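El robot que aprendió a dudar

En el laboratorio de Stiltadetti hay una cocina en la que nadie ha comido nunca. Hưng Đào, que dirige el grupo, lleva desde noviembre intentando que dos brazos mecánicos la recojan sin supervisión, y habla de ella como otros hablan de una reforma: con cariño y con ojeras.

El problema de partida es conocido. Un brazo entrenado por imitación copia lo que hizo una persona al manejarlo a distancia, y lo copia todo, también la seguridad en sí misma. Si el plato está dos dedos más allá de donde solía estar, la máquina cierra la pinza sobre el aire y se lleva el aire, muy digna, hasta el armario. Phong Lý conserva una carpeta con sus fracasos favoritos. En uno de ellos el robot friega durante un buen rato una taza que se le ha caído al suelo.

La propuesta del equipo, bautizada Busitz, consiste en que el sistema calcule varias continuaciones posibles de cada movimiento y mida cuánto se contradicen. Si coinciden, sigue adelante. Si no, frena, vuelve a mirar y planifica un tramo más corto. El titubeo se concentra en los momentos de contacto, y ahí es donde Nhi Phan quería tenerlo.

— Un robot que duda en mitad del recorrido es un estorbo — dice Phan —. Uno que duda justo antes de tocar la vajilla es un invitado bien educado.

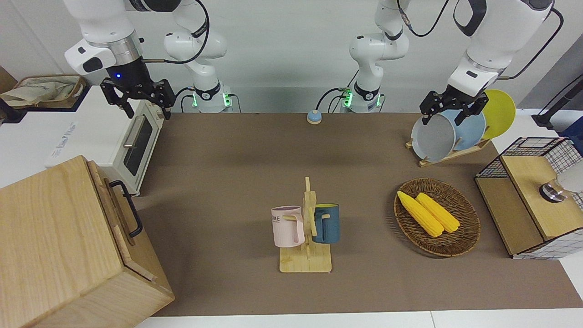
La pinza izquierda, cerrada sobre el borde de un plato en el escurridor; la derecha, abierta sobre el horno tostador.

La prueba de fuego fue una tanda de 100 intentos por método, con los objetos recolocados cada vez. La política de imitación corriente completó 52. Busitz llegó a 82, o sea, 30 más, un resultado que en este gremio se celebra con café de máquina y una discusión sobre la barra de error. A cambio, cada intento dura un 40 por ciento más. Quien haya compartido piso sabrá si le compensa.

No todo el mundo está convencido. Kieran Mac Carthaigh, que trabaja en manipulación en Alvarado y ha leído el borrador, sospecha que parte de la mejora viene sencillamente de ir más despacio. El grupo repitió la prueba con la política antigua ralentizada y ganó solo cuatro intentos, aunque Mac Carthaigh quiere verlo con otro robot y en otra cocina. Đào también, pero la otra cocina hay que pagarla.

Queda además el asunto de los platos transparentes, ante los cuales el sistema duda tanto que no llega a moverse. Thư Lại trabaja ahora en un límite de paciencia: pasado cierto tiempo, el robot tendrá que decidirse o pedir ayuda. Por el momento pide ayuda casi siempre.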